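第六章 示范数据的采集

前一章讨论了策略网络的结构和损失函数，默认训练样本已经摆在手边。本章往回退一步，讨论样本从哪里来。对模仿学习而言，样本就是示范：一段由人引导完成的操作，连同这段时间内各路相机的画面、关节角、夹爪开度和时间戳。网络能学到什么，很大程度上在采集阶段就已经定下来了。

学完本章，读者应当能够：为一项桌面任务写出采集规程；估算所需的示范条数和工时；判断一条示范应当保留、重标还是丢弃；看懂一份数据集说明，并指出其中缺了哪些信息。

6.1 从一张桌子说起

初学者常以为采集需要专门布置的实验间，背景刷成单色，灯光固定。早期的工业视觉确实这样做，因为那时的算法经不起背景变化。学习系统的情况不同。如果训练时背景总是一面干净的墙，换到有家具、有杂物的房间里，成功率往往明显下降。所以近年的采集点大多就设在普通办公室或实验室里，桌布、椅子、写满公式的白板都留在原处。

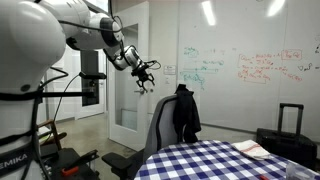

背景可以杂，任务本身却要定义得清楚。本章的贯穿案例取名 Bameo，是一组围绕餐桌物品和布料的操作任务，共17项，每项用一句话描述，例如“把毛巾放到桌子左侧”“把布对折一次”。一句话描述有两个用处：一是给操作员看，二是作为语言条件送入网络。两处用的文字必须完全相同。案例初稿里曾有三项任务在规程中写作“布”，在标注文件中写作“衣物”，训练时被当成了不同的指令，直到评测阶段才查出来。

任务描述之外，还要规定起始状态和终止状态。起始状态给出物体允许出现的范围，不给出精确位置。终止状态要能由第三人根据最后几秒的画面作出判断。“叠整齐”不合格，“长边对齐，偏差不超过两指宽”合格。

6.2 设备与视角

一套采集设备包括机械臂、夹爪、相机和遥操作接口。机械臂的型号对本章内容影响不大，七自由度和六自由度都可以。需要花时间的是相机。常见的安排是一路腕部相机加一到两路外部相机：腕部视角看得清夹爪与物体的接触，外部视角提供物体之间的相对位置。
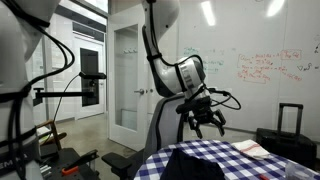
布料是对视角要求较高的一类物体。刚体抓起后形状不变，遮住一部分也能推断其余部分；布料抓起后形状一直在变，单一视角下很难分辨夹住的是一层还是两层。Bameo 的布料任务因此要求至少两路外部视角同时有效，任何一路丢帧超过规定值，该条示范即作废。

外部相机在每次开工前要核对外参。支架被碰过、线缆拉扯过，都会使相机偏转一个很小的角度，肉眼看不出来，投影误差却会成倍增大。核对方法见6.5节。线缆沿臂身固定时应给各关节留出余量，并在低速下走完一遍工作空间，确认没有拉紧的地方。

时间同步也在这一节交代。各路数据以控制计算机的时钟为准，图像记录的应是曝光时刻，不是写盘时刻。案例使用的记录程序 Jiseo 把两个时刻都存下来，读者自己编写记录程序时建议照此处理。

6.3 操作员

遥操作的手感需要练习。案例中，新操作员先做30条练习示范，全部不入库，之后才开始正式采集。练习阶段主要纠正两种习惯。一种是停顿过多：操作员在抓取前犹豫，网络便学会在同样的位置停住，有时再也不动。另一种是动作过快，夹爪闭合与抬升几乎同时发生，控制频率较低时，这段过程只剩下几帧。 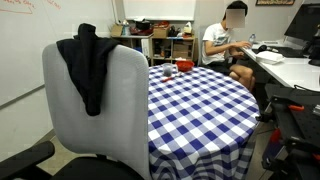

操作员的位置也写进规程。操作员应能直接看到桌面，同时处在机械臂的工作空间以外，急停按钮在伸手可及的范围内。操作员是否允许出现在相机画面中，各家做法不一。允许出现时，公开数据前须对面部作模糊处理，并在说明文件中写明处理方法，以便使用者判断模糊区域对训练有无影响。

同一项任务应由多人完成。每个人的轨迹都有自己的偏好，有人习惯从右侧接近，有人总是抬得很高。只用一个人的数据，损失下降得很快，换一组物体位置后表现却可能很差。反过来，如果两个人的做法截然不同，又没有任何条件变量加以区分，网络可能输出两者的平均，落在哪一种做法上都不对。这就是第四章讲过的多峰问题，此处从采集的一侧再看一次。

6.4 条数与筛选

究竟需要多少条示范，没有通用的公式。Bameo 第一期的目标是每项任务大约300条，最后完成的并不均匀，布料任务偏少。其中一次集中采集得到2,149条，逐条回放后分为三类：保留、重标、丢弃。
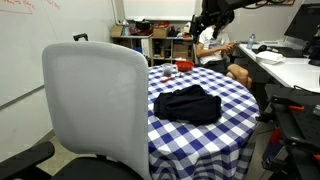 重标指动作本身有效，但与所给指令不符。例如指令要求放到左侧，操作员放到了右侧，改写指令后仍可使用。丢弃的条件则应事先列好，不能边看边定，否则筛选的人会不自觉地留下看上去流畅的轨迹。抓空一次后重新抓取并完成任务的示范，不应丢弃。这类样本包含从失误中恢复的动作，而网络在运行时总会走到操作员不常到达的状态。

筛选结果连同理由一并存档。案例采用的标注工具 Atorness 为每条示范保留一个理由字段，允许为空。实际使用中，空着的字段后来都要重新回放才能补上，第二期已改为必填。

思考与练习

6-1 为“把杯子放进碗里”写出起始状态和终止状态，要求未参与采集的人也能据此判断成败。

6-2 某数据集只有腕部视角。列出三项你认为仍可学习的任务和三项难以学习的任务，并说明依据。

6-3 取本章配套数据中的任意一项任务，按操作员分组，画出夹爪高度随时间变化的曲线，比较组内差异与组间差异。

6.5节给出外参核对的完整步骤，所需的标定板文件见附录乙。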